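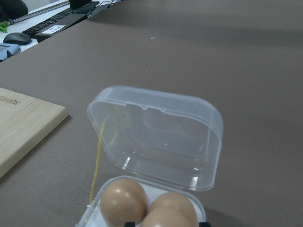
In March the river Orer came over its bank at Jullside for the second time in my life there. The first time I was a new tenant and I didn't understand what the people on my street were doing with their cars. They were driving them up the hill to Unolthorpe, one after another, before any rain had started. I left mine where it was. I lost that car.

This time I moved the car at four in the afternoon and walked back down. The gauge at the bridge showed 195 centimeters. My neighbors told me that the old people begin to carry furniture upstairs at 200, so I made tea and waited. By nine in the evening I was carrying chairs.

I want to write about the warning messages. In my country, when I was a child, a man went through the village with a bell, and you knew exactly what it meant. Now I received three messages on my phone during one night. The first said that flooding was possible in my area. The second said the same, with a different map. The third arrived when the water was already in the lower part of the street, and it told me to be prepared. I am prepared, I thought, I am standing on the stairs in boots.

Later I read in the local paper that 629 homes along the valley had water inside, and that 847 were without electricity until the next evening. My own house had water in the hall and in the kitchen, up to the second drawer. I know that many had it worse. In Gillies, which is lower than us, the water went into the school and they still have lessons in the church building.

What surprised me is how long the mud stays. The water went away in one day. The mud was in the hinges of the doors, in the holes of the electric sockets, inside a closed box of winter shoes. I washed the kitchen floor so many times that I know each tile of it.

People ask me if the weather has changed or if we only hear more about it. I am not a scientist and I can't answer. But the line painted on the wall of the pub in Jullside, for the highest water, was for many years at the height of my knee. They have painted a new one, and it is at my belt.

I now keep my papers upstairs, in a plastic bag with a zipper. The car insurance I have also changed, but that is a long story and I will write it another time.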